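Housekeeping Practice, Handout 4: Terry towels, from tray to shelf

Prepared by Vimala Naidu for the evening group, Mudaliar Training Rooms

Please read these notes before you come to the practical class. Last time several students asked me to write the steps down in the same order in which I speak them, so I have done it like this.

1. What is terry

Terry is a cotton cloth with small loops standing on the surface. The loops take up the water. If the loops are pressed flat or pulled out, the towel does its work badly. You can feel the loops with your fingertips, and you should do this with every new towel before you wash it the first time.

The weight of terry is given in grams for one square meter. The bath towels in our store are 600. A heavier towel feels nice in the hand but it needs longer on the line, and students often fold it too early.

2. Sorting

Dark towels are kept apart from white ones until they have gone through several washes. Brown, navy and wine red can go together. Take the towels out of the basket singly and put them in a tray. Do not pull from the corner, because one caught loop can make a long thread across the whole towel. If you find such a thread, cut it with small scissors at the surface of the cloth. Never pull it.

3. The tray

We use plain white plastic trays with a raised lip. On white you see quickly the fluff and any color that has come out of a dark towel. Wipe the floor of the tray before each load, also in the rounded corners, where lint likes to stay. A faint yellowish stain may remain in older plastic. Try baking soda paste on it, leave it for a while and rinse.

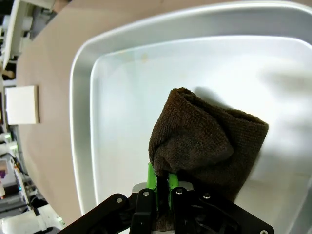 Page last changed: February 8, 2021

A dark brown terry towel that is held up in a bunch over the tray makes heavy folds, and it is not easy to find its edges in this state. Beginners often start to fold at once. First open it. Look for one short edge, follow the hem to the corner, then go along to the next corner. Now hold the two corners apart and let the rest hang down.

4. Shaking and folding

Shake the towel 2 times, firmly, away from your face. The loops stand up again and the loose lint falls off.

Lay it on the table with the care label down. Fold the long sides to the middle, then fold in half across, then in half once more. Smooth with the flat hand and do not press hard. The folded side must look to the front of the shelf, so that guests do not see the hems.

For the Breltent cupboard the shelves are narrow, so there we fold in thirds. Sreekumar Kandasamy will show this in the second hour.

5. For the next class

Bring one bath towel from home, dark color if possible, and a pair of small scissors. Write down how many washes it has had, if you know it. The store list is in the Plamden folder, sheet 1165. Please sign there when you take a tray and again when you return it.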